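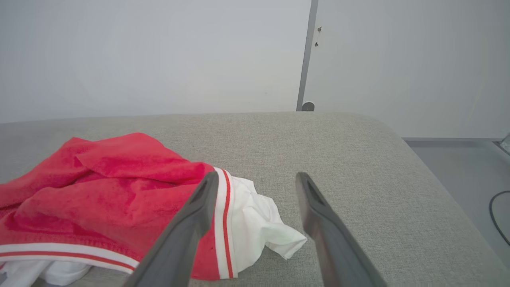
Red and white on the grey upholstery.

How I set up the sound in a small church hall (and stopped the squealing)

Our hall at Stevley seats 30 on a good morning, and for years the sound was one tired speaker on a pole beside the piano. I got handed the job of fixing it because I own a soldering iron. I'm no engineer, but I've done this a few times now, and people keep asking me how, so I've finally written it down!

Start with the room

Stand where the preacher stands and clap once, hard. If you hear a flutter coming back at you, you've got two bare walls facing each other and no mixer on earth will sort that out. Hang something thick on one of them. We put up heavy curtains along the back wall before we bought any gear at all, and the difference to plain speech was huge.

Place the speakers

Put your speakers in front of the microphones, never behind them. I know that sounds obvious, but I've walked into three halls where it was done the other way round (and everybody was blaming the microphone). Get them up above head height and tilt them down a little so they point at the back rows. We went with a pair of Istar boxes, second-hand, on wall brackets. Check what your wall is made of before you drill. Ours was brick on one side and crumbly plaster on the other, so the left bracket took me a whole afternoon and a fair bit of muttering.

Run the cables

Keep the microphone cables away from the power leads. If they have to cross, cross them at right angles. Label both ends of every cable while it's still in your hand, and I mean both ends. I used coloured tape and a marker.

Set the levels

Our mixer is a Leemans with 16 channels, and we use 6 of them. Turn every fader down and switch on the mixer first, speakers last. Then, one microphone at a time:

Get someone to talk at their normal Sunday volume, not "testing, testing".
Bring up the gain until the loudest bits just tickle the yellow light, then back it off a touch.
Push the channel fader to the zero mark.
Bring up the main fader slowly until the back row can hear comfortably.

Switch in the low cut on every speech microphone. It gets rid of the thumps and rumble from people leaning on the lectern.

If it still squeals

Mute the channels one by one until it stops, and you've found your culprit. Move that microphone closer to the person's mouth and turn its gain down. Still ringing? Pull the mids down a bit, sweeping the frequency knob until the ring goes away. Ours lives just above 1,000 Hz, right where the piano lid bounces things back.

We have a little Foken recorder plugged into the spare output as well, for folks who are home sick. I'll do a separate page on that once I've worked out why the left side is so quiet.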